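Violeta Medina can strip a Plokeck hand gripper in 13 minutes, and she'll happily do it again if you blinked! She looks after the pairs that Godoy's folding crew use to teach its laundry robot, and each pair gets a shirt test before it goes back to work.

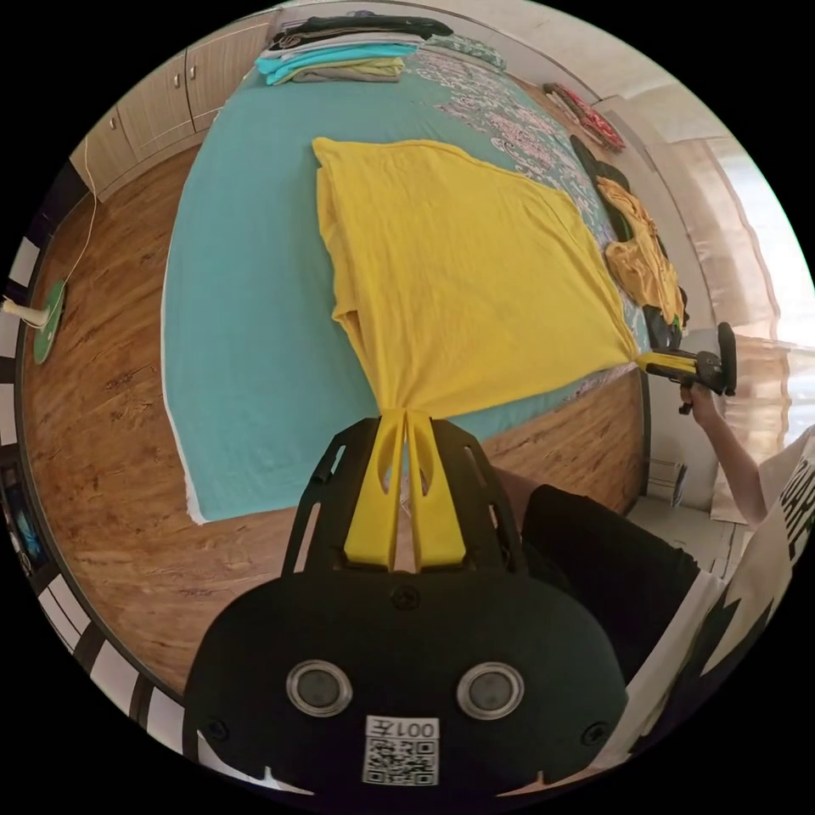

*Two grippers, one yellow T-shirt: the stretch test.*

She starts with the screws, then the jaw travel, then the colour of the pads (grey smudges mean a wipe). 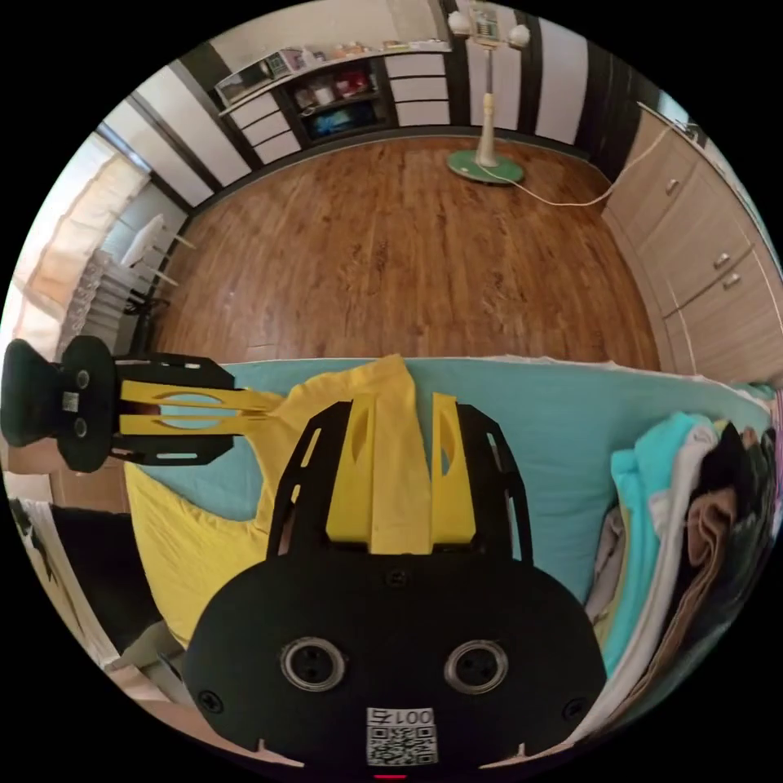

Pad wear is Medina's favourite topic. A tired pad lets cotton creep, and she swaps hers after 830 grips. The long slots in the yellow fingers are where she looks first, running a thumbnail down each side for hairline cracks.

New pads get a light sand and another go at the shirt.
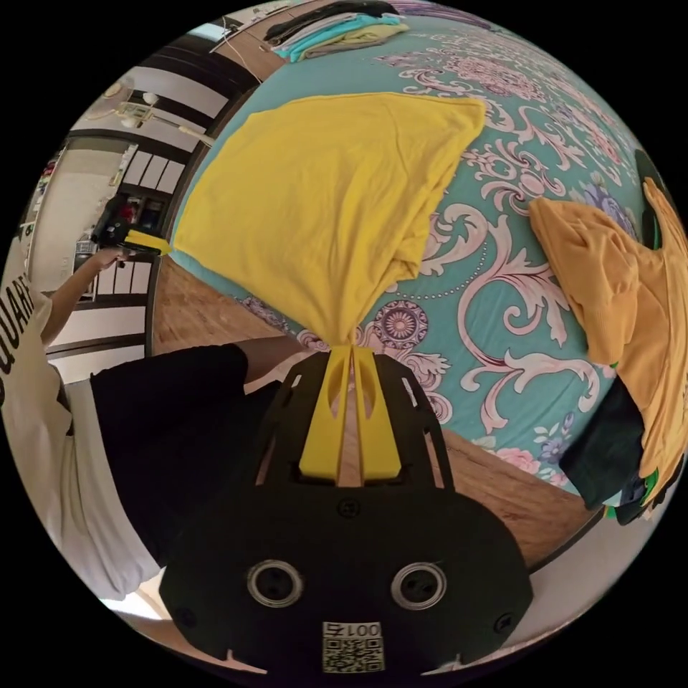
Then it's on to the next pair, with eight still to do by Wednesday.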